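Wrist camera or overhead for light cups? Trying both on the Quintero gripper

mauve_bench
April 6, 2021
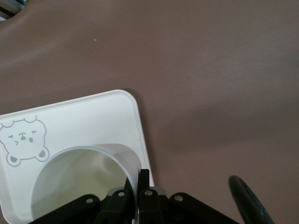 I've been running the Altunton two-finger and the Quintero linkage gripper on the same arm, same cup, same tray, and I'd like someone to talk me out of buying an overhead camera. The wrist view is lovely until the fingers get close to the rim. Then the gripper covers one side of the cup and my detector starts guessing. It guesses with great confidence, too.

The Altunton hides less but squeezes like it has a grudge. White cup on a white tray doesn't help, I know.

solderblob
You know, and yet. Put the cup straight on the brown table and half your trouble goes away.

mauve_bench
So does half the test. The job is cup on tray. Also I'm fond of the bear.

pivotpin
Your detector has probably found the bear. Mine used to lock on to a printed logo and try to pick it up, for 3 days, while I retuned the wrong thing. Mask the print before you spend any money.

On grippers I'd keep the Quintero. The linkages are bulky from above but the fingers are thin plates and they'll go down beside a rim without much fuss.

gantrygoose
Disagree. Bulky from above is the whole problem if your camera lives up there with it. I swapped mine for the Gusholm, which is slow and sounds like a coffee grinder, but I can see what I'm grabbing.

pivotpin
You can see it for ages, at that speed.

gantrygoose
Rude but fair.

solderblob
Has anyone tried the Zistis controller with two cameras? The manual says it takes 4. Mine takes 2 and then sulks.

mauve_bench
Same on mine with firmware 947. A third one plugs in fine and sends nothing.

Masked the bear last night, by the way. Fewer daft guesses when the arm is high up, no change at all near the rim. Pricing overhead mounts now, so thanks for nothing, all of you.

gantrygoose
Get the stiff one. The cheap one wobbles whenever the arm stops.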